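News from the Shared Room: Living with the New Table
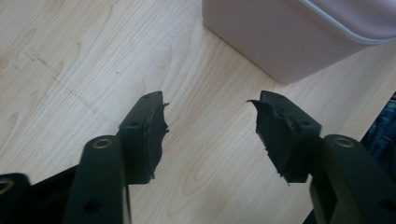
The pale wood-grain top of the new table

The new table has been in the Bendham shared room since the first week of November, and many of you have already worked, eaten or sorted papers on it. Several people asked me to write down how we chose it and how it should be treated, so I use my space in this issue for that.

The old table, as the longer members remember, came with the building. It was dark brown, very heavy and a little too high for most chairs. I was fond of it. But one leg had become weak, and the top had so many cuts and burned rings that it was difficult to write on a single sheet of paper without making a hole with the pen. Twice we repaired the leg. When it moved again during the Sunday lunch, with the soup already served, we agreed that the time had come.

How we looked for it

We started with second-hand places, because a used table is cheaper and often better made. There were two visits to Jakunberg, where the big furniture hall is open in the mornings only. In Jakunberg we saw one beautiful round table, but a round table is not practical for us. When the sewing group and the reading group are in the room at the same hour, they need two ends, and a round table has no ends. We also saw a long one with glass on top. I will say only that we have children in the room in the afternoons.

After this we asked Pekex, who made the shelves in our corridor some years ago. They had a table that another customer had ordered and did not collect, and they let us have it at a lower price if we could carry it ourselves. We could! It was brought in through the garden door on its side, with the legs taken off, and the whole operation needed less time than the discussion about which door to use.

The color was also a discussion. Some of you wanted dark again, so that the stains do not show. Others said that if the stains do not show, they are not cleaned, and I must admit that I belong to this second party. The light top makes the room brighter, especially after four o'clock, when in this season we already have to put on the lamps. For the people who do small work, for example sewing with dark thread or repairing glasses, a pale surface is a big help. A black screw which falls on it is found at once. A white button is another story, and for white buttons there is a dark blue cloth in the drawer under the window.

Daily use

A table which belongs to everybody has a harder life than a table at home. Please read these points even if you think you know them.

Wipe the top when you finish, with the yellow cloth and a small amount of warm water. The cloth should be damp. If water stays lying on the surface, dry it with the kitchen towel. In the cupboard there was an old bottle of furniture oil from the time of the brown table, and it has been removed, so you do not need to search for it.

Hot cups and pots go on the cork mats. We have 15 of them now, which should be enough for every meal we have in this room. They live in the basket beside the kettle and it would be nice if they also sleep there. Last week I found three of them on the windowsill with plants on top.

For cutting, use the green cutting mat. This is valid also for "only one small cut." The brown table had perhaps a thousand small cuts, and each of them was only one.

Glue and paint need newspaper under them. Please use two layers, and lift the newspaper when the glue is still soft. If some glue did reach the table, do not scratch it away with a knife or with the edge of a ruler. Put a warm damp cloth on the place, wait 5 minutes, and rub it with your finger. With most children's glue this works well. For the stronger kinds, leave it alone and write it in the notebook.

Tools and equipment can be put down on the table, of course. It is a work table and I don't want people to be afraid of it. But lift them when you want to move them, and do not push them along the top. If an object has a rough bottom or sharp corners, put a piece of felt or an old towel under it. Felt pieces are in the tin with the lid that doesn't close.

Booking the ends

The habit of "window end" and "door end" from the old table continues. You can book one end or both in the notebook beside the light switch. If you book both ends and later you see that one is enough, please cross out the other. It happened already that the language evening from Collado arrived with 19 people and found both ends reserved by one person with a jigsaw puzzle, who was very kind and moved, but it was not comfortable for anybody.

If you leave something on the table overnight, put a note beside it with your name and the day when you will take it. Things without a note go on the low shelf after one night. They are not thrown away. At the moment on this shelf there are a single gray glove, a bicycle pump, a box of slides from a holiday at the sea, and a very good pair of scissors which I would like to return to the owner before somebody adopts them.

The chairs

The new table is lower than the old one by some 5 centimeters, and with this I did not calculate enough. The chairs with arms do not go fully under it anymore. For now please put them along the wall after use, because in the evening it is easy to walk into them in the dark. I did it myself, with a tray. The chairs without arms fit well.

Pekex offered to raise the legs with small blocks, but those who use wheelchairs told me the height is good now, and those who are short told me the same. So the legs stay as they are, and we will look for other chairs when there is money. If you know a place near Bendham or Jakunberg which sells simple stacking chairs without arms, leave me a message in the notebook.

The old table

Many of you asked what happened to it. The top was sawed into boards, and two of them are now a bench in the garden of the Collado group. The rest is in our shed, behind the rakes. The boards are 30 centimeters wide and of different lengths, some with burned rings, some nearly clean. If you want a piece for a shelf, you can have it without payment. Come on a dry day and bring gloves, there are still nails in a few of them. The weak leg is also there, and I don't recommend it.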